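홈 | 드라마 | 영화 | 다큐멘터리 | 예약상품 | 고객센터

클라디셤(Cladisham) 미니시리즈 완전판 블루레이 박스

공유 115 · 상품평 7

「클라디셤」은 바닷가 소도시의 약국을 물려받은 자매와 그 집에 세 든 측량 기사의 이야기를 다룬 시대극 미니시리즈입니다. 첫 방송 당시에는 이틀 밤에 나누어 방영되었고, 이후 재방송과 비디오 출시 때는 광고 시간에 맞춘 단축 편집본이 쓰였습니다. 이번 박스에는 첫 방송 길이 그대로의 판본이 실렸습니다. 제작은 페란드(Ferrand), 국내 출시는 머커벤트(Murkavent)가 맡았습니다.

전편과 후편은 각각 디스크 한 장에 들어 있습니다. 전편은 115분, 후편은 137분입니다. 기존 DVD에서 빠졌던 장면은 대부분 후편에 있으며, 측량 기사가 마을을 떠나기 전날의 저녁 식사 장면이 가장 깁니다. 화면비는 방송 당시와 같은 4:3이고, 와이드 화면용으로 위아래를 잘라낸 판본은 수록하지 않았습니다.
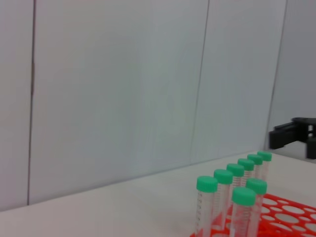

흰 테이블과 밝은 회색 벽 패널

화질과 음향

본편은 16mm 원본 네거티브를 새로 스캔해 만들었습니다. 입자는 거의 그대로 남겨 두었기 때문에 어두운 실내 장면에서는 거칠게 보일 수 있습니다. 후편 중간의 항구 장면은 네거티브를 찾지 못해 방송용 테이프에서 가져왔고, 이 구간은 앞뒤보다 선명도가 떨어집니다. 불량이 아니므로 교환 사유에 해당하지 않습니다.

음성은 영어 모노 한 가지입니다. 한국어 자막은 새로 번역했고, 지명과 인명 표기는 예전 방송판과 다릅니다. 과거 한국어 더빙 음성은 권리 확인이 끝나지 않아 실리지 않았습니다. 영어 자막은 청각장애인용으로 제공되며, 메뉴 화면 또는 리모컨의 자막 버튼으로 바꿀 수 있습니다.

부가영상 (디스크 3)

- 제작 뒷이야기: 당시 의상 팀과 미술 팀 인터뷰
- 미사용 오프닝 타이틀 두 종
- 방송 예고편 모음
- 라디오 인터뷰 음성(정지 화면, 한국어 자막)
- 촬영지 현재 모습

라디오 인터뷰는 개인이 녹음해 둔 카세트에서 옮긴 것이라 앞부분에 잡음이 있습니다. 중간에 나오던 음악은 제외되었습니다.

패키지 구성

디스크 세 장은 접이식 디지팩에 들어가고, 디지팩과 소책자를 함께 종이 슬립케이스에 넣습니다. 슬립케이스는 무광 코팅이며 옆면에 제목만 인쇄했습니다. 디스크 라벨은 초회판과 일반판의 색이 다릅니다. 일반판은 회색 한 가지, 초회판은 주황 바탕에 초록 글자로, 사진의 주황색 시험관 랙과 초록 뚜껑을 나란히 놓고 볼 때와 비슷한 배색입니다. 모니터에 따라 실제 인쇄색과 차이가 날 수 있습니다.

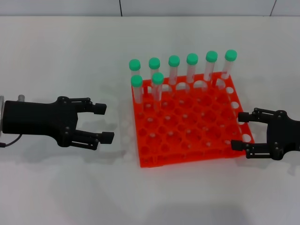
소책자는 100쪽 안팎이며 초회판과 일반판의 내용이 같습니다. 방영 당시 시청자 편지, 각본 초고 일부, 약국 세트의 평면도가 실렸습니다. 세트 평면도 뒤에는 소품 목록이 이어지는데, 조제실 선반의 유리병과 저울, 처방전 장부 등이 적혀 있습니다. 극중 조제실에는 사진처럼 초록 뚜껑을 씌운 투명한 시험관이나 구멍이 격자로 뚫린 주황색 랙은 나오지 않고, 코르크 마개를 한 갈색 병이 주로 쓰였습니다. 목록 원문은 손글씨라서 읽을 수 없는 항목은 빈칸으로 두었습니다.

제품 사양

제목: 클라디셤 완전판
매체: 블루레이 3디스크
지역 코드: A
화면비: 4:3
음성: 영어 모노
자막: 한국어, 영어
관람 등급: 12세 이상
레이블: 머커벤트 / 리마스터 작업: 릴토라(Riltora)

주문 전 확인

블루레이 전용 디스크이며 DVD 플레이어에서는 재생되지 않습니다. 초회판은 재고가 소진되면 일반판으로 바뀌고, 주문서의 옵션란에서 판본을 확인할 수 있습니다. 슬립케이스 모서리의 가벼운 눌림은 운송 중 생길 수 있으며 교환 대상이 아닙니다. 재생 오류가 있으면 사용하시는 플레이어의 모델명과 멈추는 지점의 시간을 적어 고객센터로 보내 주십시오. 오후 3시 이전 결제분은 당일 출고됩니다.

최종 수정: 11월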